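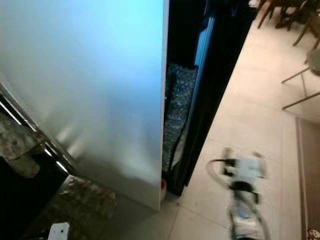
A stainless-steel refrigerator on a tiled floor, with a patterned bag or cloth kept in the gap beside it.

Kitchen > Layout and Storage > Refrigerator gap

A refrigerator gap is the narrow space left between the side of a refrigerator and the cabinet, wall or appliance next to it. Some of it is planned, to let the door swing and to let air move around the case. The rest is left over when a standard-width appliance goes into an opening built for a larger one.

Clearance
The amount of space needed depends on where the refrigerator gives off its heat. Models that vent at the back or through the base can stand closer to a cabinet than those that shed heat through the side panels. The maker's installation sheet gives the figure for each model. A door hinged on the side next to a wall often needs more room than the case does, or the drawers inside will not pull out fully.

Use as storage
In many homes the gap holds flat or soft things — folded shopping bags, trays, a broom. Slim rolling racks are also sold for it. Bags and cloths should be kept clear of any side vents.

Cleaning
Crumbs, bottle caps and other small items collect on the floor of the gap. On tile they can be drawn out with a long-handled brush or a vacuum crevice tool. Evanthia Zervas, in the Firkdale household guide, advises clearing the space every September and wiping steel panels along the grain.

Last edited 3/12/24

Related articles
Broom cupboard
Kouris rolling rack
Stainless steel, care of
Tile grout
Toe kick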